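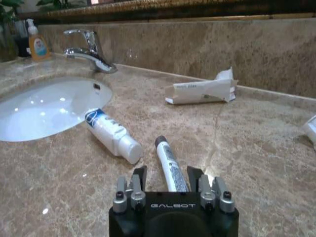 Wrist-only policy, vanity cleanup: does the second view matter?

grekden
Posted in December
We trained the Shenoy policy on 52 teleoperated demos and ran 13 trials per condition. Wrist view alone: 10 successes. Wrist plus head view: also 10. My reading is that the head view adds nothing for small tubes on a counter.
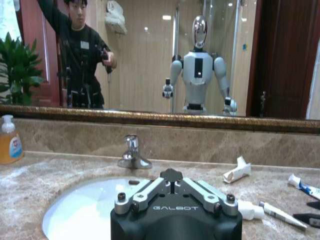

lukolstead
13 trials can't support that. Your interval covers most of the range anyone would care about. Did you randomize the start pose, or replay the same 3?

grekden
Same 3, rotated. Failures were late closes on thin tubes near the backsplash.
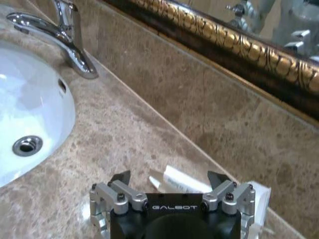 Depth is poor on polished marble, so I dropped it and kept RGB. That change mattered more than the second view did.

lukolstead
Then you have two variables moving at once. Rerun with depth in both arms.

bovside
Agree on the rerun, disagree on the poses — fixed starts are fine if you report them.

grekden
Will rerun. Floor-level approaches are a separate split. 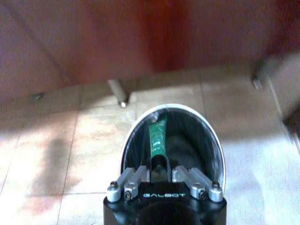
I left them out of the counts because the demos contain no tile.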